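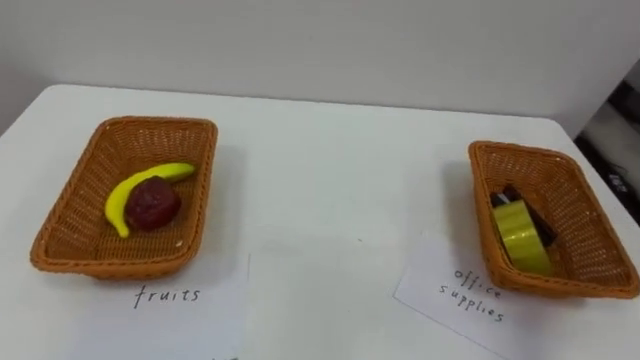 ¿Cuándo abre el nuevo mercado de trueque de Florkeo? El 17 de marzo de 2025, a media mañana, en la antigua nave de Shboul, y la entrada es libre para todo el que traiga algo que cambiar.

La idea lleva dando vueltas por el barrio desde diciembre, cuando Ghada Nimri y Khalil Harb empezaron a preguntar puerta por puerta quién tenía en casa libros leídos, ropa que ya no le venía a los niños o semillas de sobra. Respondieron más de 105 familias, que para un sitio tan tranquilo como el nuestro es una alegría enorme – y eso que muchos vecinos de la parte alta todavía no se habían enterado.

Habrá 18 puestos, repartidos entre la nave y el patio, y cada uno lo llevará una familia o un pequeño grupo de amigos. El dinero no circula: se cambia una cosa por otra, y si el trato no sale parejo se completa con un vale que sirve para las tres primeras ediciones. Sawsan Semaan, que vivió muchos años en un pueblo donde esto se hacía cada temporada, insiste en que lo mejor es la conversación. «Mi madre salía con un par de tarros de mermelada y volvía a la hora de comer, con una manta y todas las noticias», recuerda.
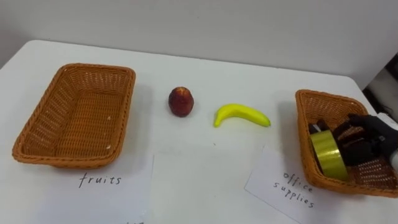 Los puestos de comida casera y de huerta tendrán su rincón propio junto a la entrada, y los organizadores piden que cada cual lleve con qué presentar su género. Las bolsas de plástico se quedan fuera. Un cesto rectangular de mimbre, de los de trenzado apretado y borde grueso, va de maravilla para la fruta, los huevos o el pan, y si llega vacío también vale, que seguro que vuelve a casa con algo dentro.

Quien quiera reservar un puesto puede hacerlo en la papelería Storier, donde Wekesa Muriithi apunta los nombres en un cuaderno y, de paso, resuelve dudas con mucha paciencia. Si llueve, todo se pasa al interior de la nave.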